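Subject: Re: [drolby-swap] Clothes swap — sorting, folding, what goes in which bag

Hi all

Quick one before work, sorry for the typing. Answering the questions from last night's message in one go, then a list at the bottom of how to do the folding, as three of you have asked and I've given three different answers.

> Could someone please say once and for all how we're meant to bring the clothes? Last time half of mine came back because they were rolled, and the time before that they were in the wrong size of bag. Also:
>
> 1. Are printed T-shirts going in with plain ones or separate?
> 2. Do we still have the rail from Plikudel or has that gone back?
> 3. Is it Wednesday or not? The poster at the library says Wednesday, the one at the launderette doesn't say any day at all.
> 4. What about bedding. I've got a mountain of it.
>
> I don't mind which way it's done, I'd just like to do it once.

Fair enough. In order:

**1. Printed tees.** Separate pile, same bag. Plain ones at the bottom, printed on top. People go for the printed ones first and they drag everything else out if they're underneath. Learned that in September.

**2. The rail.** Gone back. Plikudel wanted it for their own sale and it had a wonky wheel anyway. So it's all tables this time, which is why I'm going on about folding. Coats can go over the backs of chairs.

**3. Yes, Wednesday.** Doors 5 o'clock for people bringing stuff, half past six for everyone else. I'll write the day on the launderette poster in biro if they'll let me.

**4. Bedding.** Pillowcases and single duvet covers yes. Anything bigger, please no — we had a king size bedspread last time that took up a whole table and went home with the person who brought it. Pillows no. Mattress toppers NO.

On numbers, for whoever's doing the tables: we had 400 things through last time and it was tight but alright. Omer Street hall takes more tables than the old place so I think we could manage 1000 if they're folded flat and stood in rows. If they come scrunched up in carrier bags we can't manage half that. It took me until gone eleven to refold everything in September and I'm not doing it again!

## How to fold, T-shirts mostly

Do it on the bed. Kitchen table is too narrow and there's always something sticky on it. A made bed is best, pull the cover tight first or the shirt sinks into it and you get a crooked edge.

1. Turn out everything you've washed and check it. Holes, collars gone, marks under the arms — rag bag, not the swap. Be hard on yourself about this, would you take it home?

2. Sort into heaps before you fold anything. T-shirts in one, jumpers in another, anything patterned or odd shaped last. I keep the heaps up by the headboard so the foot of the bed stays clear, then work through one heap at a time.

3. Lay the shirt out flat, whole of it, sleeves too. Smooth it from the middle outwards with the side of your hand. For a printed one start with the front facing up so you can look the print over for cracks and peeling, that's the bit people will ask about. Finished ones go in a stack alongside, not behind you, you'll only sit on them. My lot on the go, black Mickey Mouse tee next up: 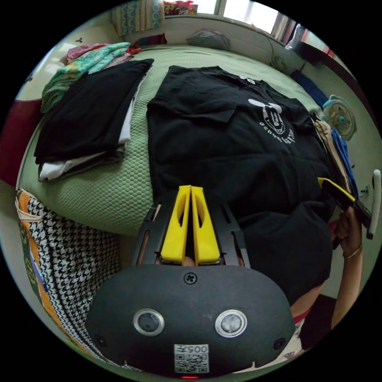

4. Turn it over, face down. Sleeves in first, then each side in towards the middle so you've got a long strip about as wide as a magazine. Tuck the neck straight. If the sides don't meet evenly don't fuss, it won't show.

5. Bottom hem up to just under the collar, then in half again. Flip it and the print should be on the front. If you've ended up with the print inside you started wrong way up, undo it and go again, takes two seconds.

6. Stack them with the folds all facing the same way. Light ones and dark ones can go together as long as they're dry, properly dry, the airing cupboard kind. One damp towel did for a whole bag last time.

7. Size on a bit of paper, pinned or tucked in the neck. Kids' clothes by age please, and write it BIG. For jeans just the waist, so 32 or whatever it says on the label, we don't need the leg as people hold them up against themselves anyway.

8. Into the bag flat, stack at a time. Big shoppers with a square bottom are ideal. Bin bags are hopeless, everything slides to one side the minute you pick it up and you've folded it all for nothing.

## Jumpers, trousers, the rest

Jumpers: arms across the back, then in half. That's it. Don't try the shirt method on a thick jumper, you end up with a brick.

Trousers in half lengthways then in thirds. Skirts whichever way they want to go.

Scarves and thin cloths, fold to the same width as the tees and they'll sit on top of the pile without sliding off. Bright colours are handy here actualy, put one on top of a dull pile and people come over and look.

Socks and underwear — new with tags only. I know. We've had this conversation.

Fancy dress has its own box, the Nwosu one with the lid, under the stage. Please don't put it in with the childrens clothes, someone took home a vampire cape thinking it was a school cardigan.

## Bags back

If you want your bag back put something on it. Ribbon, name, anything. I've still got a heap from September in my hall and nobody's claimed the good ones. They're coming with me on the night, have a look through by the door before you go.

## Still need

- two people from 5 for setting out tables, lifting involved
- someone with a car to take the leftovers to Drolby depot the morning after, boot needs to be empty
- safety pins, any size, we've run out
- a mirror. The long one cracked. Doesn't have to be lovely but has to stand up by itself
- biscuits, obviously

Reply to the list not just to me please, I keep getting offers of the same thing privately and then we've got six lots of biscuits and no pins.

For whoever asked about ironing: no need. Fold it while it's just off the airer and still smooth and it'll do fine. If it's linen then a quick go over, but I wouldn't bother for the sake of a T-shirt.

And shoes, forgot shoes. Pairs tied together by the laces, or elastic band if no laces. Clean soles. They go along the wall under the windows, not on the tables with clothes.

Got to run, bus. Will send the table plan round when the hall emails me back, they said by the weekend but they said that last week.

x

--
drolby-swap mailing list
Reply goes to everyone. To stop getting these, send a message with "leave" in the subject line.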